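Workshop Tips: Getting a Home Robot Arm to Pick Up Small Parts

Software side, mostly. If you've built or bought a small arm and the thing moves but won't grab what you want, you're at the fun part! These are the habits that have saved me the most evenings, in no special order.

Teach the home pose first and save it twice. Once in the planner's config and once in a plain text file you can read without the planner running. I lost mine in July during an update and spent a whole night jogging joints back into place by eye (never again).

Set your speed limit in software before you touch anything else. I run new motions at 10 percent until they've gone through cleanly 5 times in a row, then I bump it up. Slow is great for learning, too, because you can hear a joint start to complain and still have time to hit stop.

Name your coordinate frames like you'd label jars. "table", "wrist_cam", "finger_mid". My first project had "frame2" and "frame2_new" and I was sending the arm to one while looking at the other.

Put the grasp point between the fingertips, out where the part will sit. Lots of setup files leave it at the gripper mount, and then every approach comes in too deep and the fingers run into the table. Measure from the mount to the middle of the gap with calipers, type it in, then check it by touching down on a pencil dot from three or four different wrist angles. If the tip wanders off the dot as the wrist turns, your offset is off. Fix it there and don't fudge it in the pick script.

Lock the camera exposure. Auto exposure is lovely for vacation video and terrible for part finding! With a dark work surface next to something bright, the camera keeps changing its mind as the wrist moves, and your threshold that worked up high fails down low. I pick one exposure that suits the work surface, let the background blow out to white, and crop the background away in code before the detector ever sees it.

Mask the fingers. With a wrist camera they're always in view, always in nearly the same place, and a blob finder loves them. Save one mask with the gripper open and one with it closed, and swap them by gripper state.
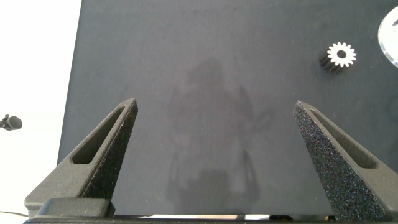
Rhea Macapagal wrote in to say she skips the masks completely and subtracts a saved picture of the bare surface at the same height. It works great for her as long as the lamp stays put, and she takes a new one every time she moves it. I tried it and I like it a lot for a fixed lookout pose. For anything where the arm is still moving I'd keep the masks.

Watch for reflections on a smooth tabletop. Even a matte one can give you a soft dark shape where you're leaning over it, and a loose threshold will happily call that a part. Filter by size, then by edge sharpness. A spur gear has crisp edges and lots of them, and your shadow has none, so this one check clears up most of the false hits.

Don't trust one look at a gear. Face up, it's a tidy circle with a hole, easy. Tipped on its edge or leaning, it's a stubby shape with teeth at one end, and the center of the blob isn't the center you want to grab. I have the detector fit an ellipse to the face and report how squashed it is. If it's very squashed, the planner turns the wrist and looks again before choosing a grasp.

Plan the approach in two moves. First to a spot straight above the part, then down in a straight line. Let the planner take any path it likes for the first one, but force a straight Cartesian path on the second, or you'll get a beautiful sweeping curve that knocks the gear off the table.

Log everything, including the misses. Mine writes one line per try: detected position, wrist angle, finger width at close. The file is at 2334 lines now and I've learned more from reading it than from any tutorial. Sorting by wrist angle showed me that nearly all my misses came from one side, and the culprit was a camera mount that I'd tightened crooked.

Check the finger width after closing. If the fingers went all the way shut, you've got air. One "if" statement, and the arm stops proudly carrying nothing across the bench.

Next up I want to try sorting gears by tooth count, so if you've got a good way to count teeth on a tilted face, please send it in!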